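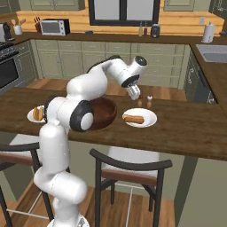
**No. 39, p. 6**

# Lab visit: the manipulation course at Alport

The robotics course at Alport runs in two rooms on the ground floor of the engineering annex. I spent an afternoon in April there, from 1:30 until the students packed up. The first room has workstations along both long walls and a projector. The second holds the rack that does the rendering and the physics, and is kept locked during class. Almost all of the work is done in simulation. Students reach hardware only in the final weeks, and only if their software passes a fixed set of trials.

The course is built on a simulation package called Plallel, maintained in-house. It loads a furnished room, places a single arm in it, and exposes joint positions, gripper state and rendered camera views to the student's program. The current assignment uses a kitchen. A white arm with a two-finger gripper stands beside an island, and the objects are ordinary tableware and food: plates, a brown bowl, a hot dog in a bun. The task family is called Jukard. Each Jukard task is a short written instruction plus a check that runs on the final state of the simulation.

## How the assignment is set up

Teams first record demonstrations by driving the arm themselves. The input device is a six-axis puck on the desk, with the gripper on a foot switch. Demonstrations are replayed, and those that end with an object on the floor or a joint at its limit are discarded. By the time of my visit the class had a shared pool of 1,513 accepted demonstrations. A team may train on any part of the pool but must report which part.

Training happens overnight. Each team then gets 700 evaluation episodes per week on the rack, to be divided among its own experiments. The cap was introduced this term. In earlier years the queue was open, and two or three teams used most of it by submitting large parameter sweeps. Several students told me they would like a higher cap near the deadline.

The evaluation script varies object placement, lighting and the starting pose of the arm. It doesn't vary the furniture. I asked whether policies were learning the room along with the task, and was told that this is tested separately, in a second kitchen the students don't see until grading.

## Team Rebelo

I sat longest with a team that goes by Rebelo. They were working on bread and sausage transfers involving the bowl, and had two problems open.

The first was contact. A bun in Plallel is a rigid body with a friction coefficient, so it doesn't compress the way bread does. If the gripper closes past the surface, the solver pushes back hard and the object can leave the fingers at speed. Rebelo had added a force threshold to the closing command and was tuning it by hand. Set low, the bun slipped during the lift. Set high, it was ejected. The usable band between the two was narrow, and it shifted when they changed the time step.

The second was approach angle. A bowl has a rim, and a policy trained mostly on plates tends to come in too low and strike it. Their fix was a waypoint directly over the bowl, with a vertical descent from there. It costs time on every episode. They considered that acceptable, as the Jukard check has a generous time limit and applies no penalty for slow motion.

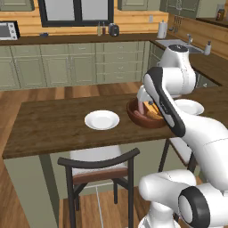 The waypoint, one of the other teams objected from across the aisle, would be a liability in the second kitchen, where a wall cabinet might sit low enough to block a tall descent. Rebelo's reply was that they would read the clearance from the scene file. There followed a discussion of whether reading the scene file is allowed at grading. The handout permits it for the training kitchen and says nothing about the other one. The question was put on the course board and had not been answered when I left.

## Notes on the facility

- Workstations are shared two students to a machine. Headphones are required when the collision alarm is on.
- Logs are kept for the whole term and are readable by every team.
- The hardware bay was closed for recalibration, so I can't report on it.
- Visitors need to sign in at the annex desk. Parking is on the north side.

The next open afternoon is in May, when the second kitchen will be released and the graded runs shown on the projector.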